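Chapter 2
The Dry Shelf

What this chapter covers
Taking everything out before putting anything back
Reading a packet for what it tells the person storing it
Choosing between upright, flat and basket storage
Writing a shelf plan that other people can follow

If you have worked your way through Chapter 1 you will by now have a notebook with a floor plan in it, a fair idea of where the damp gets in, and (I hope) a clean cloth. We can now turn to the part of the household store that most of us think we already understand, and that most of us, myself very much included, have been doing by habit since we first had a cupboard of our own. I mean the dry shelf: the flour, the rice, the pulses, the sugar and, above all, the pasta.

I was taught this subject by Hartmut Böttcher, in the long back kitchen at Gristelside, where the oldest larder door has 1621 cut into the stone above it and where the slate shelves are so cold in April that you want gloves. He would not let any of us talk about shelving until we had emptied a shelf. Students who arrived with clever ideas about labels were handed a duster and told to come back when the cupboard was bare. I thought it rather severe at the time, and I have taught it the same way ever since!

Pasta makes the best beginning, and it is what we shall use for the whole of this chapter. It is dry, it is clean to handle, it forgives being dropped now and then, and it comes in packets of such different shapes and stiffness that it raises nearly every question you will meet later with more awkward goods. Lay your packets side by side in a single row in front of the shelf they are going to live on, and leave the shelf itself bare for the moment. 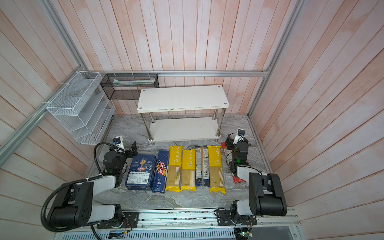

2.1 Looking before lifting

Give yourself a few minutes with the row before you pick anything up. It feels like idling, I know, but a great deal gets decided here. Which packets could stand on their own, and which would slump? Which are long, and will they fit under the upper board of a two-tier shelf or only on top of it? Are there two of the same sort that ought to be neighbours?

Then turn the packets over, one at a time, and read them. A packet has been designed to be looked at in a shop, and the face that sells it is seldom the face that helps you at home. Large friendly writing about sauces is pleasant enough, but what you want as a storekeeper is the name of the shape, the weight and the date. The weight may be in quite small print near one end, so do look for it. Once you have found these things, decide which side of the packet will face outwards, and keep to that for every packet of the same make.

While you have a box in your hands, run a thumb along the flaps and corners as well. Cardboard wears at the edges long before it wears anywhere else.

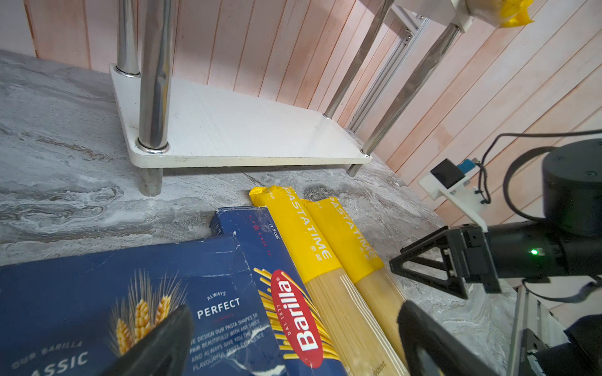
A box with tired corners will usually do perfectly well if it is used first, so put it at the front, and keep the crisp ones behind it. If a flap no longer closes, move the contents to a jar and cut out the panel with the cooking time on it, which can be tucked inside the jar facing the glass. Finn Schmieder, who read an early draft of this chapter, tells me he keeps his panels in an envelope pinned inside the cupboard door. That works too, though I should lose the envelope.

2.2 Upright, flat or in a basket

There are three ordinary places for a dry packet, and your choice depends far more on the packet than on the cupboard.

Stiff boxes may stand upright if the shelf above allows it, narrow side out, like books. Soft bags are happier lying flat, and they should not be piled so high that the top one slides off when the door is opened. Small or oddly shaped things go in a basket, and a mesh one is a great help, as you can see what has sunk to the bottom of it without tipping everything out.

A hanging basket saves shelf space, but check its fastenings before you trust it with any weight, and again at the end of each term if your store is a school one. In the teaching kitchen at Amirgate we fill ours by hand, one packet at a time, and stop to look at the fixings between each. It is slow. I rather like it.

Move the packets singly, then, and start from one end of the row. Lift each one clear of its neighbours before you carry it across, and keep the remaining packets straight as you go, so that you always know what has been dealt with and what has not.

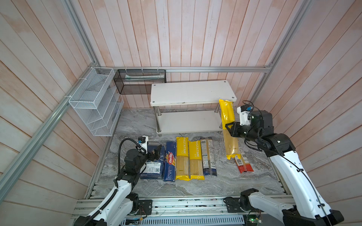
Fig. 2.3 Clearing the row: one packet lifted, six still to be placed.

2.3 Before you go on

Exercise 2.1 at the end of this chapter asks you to empty one shelf at home and draw it before and after. Allow 80 minutes, including the wiping. You will need a sheet of squared paper, a soft pencil and no more than 16 packets; if your shelf holds more than that, do half of it now and the other half when you reach Chapter 3, where we take up jars and tins.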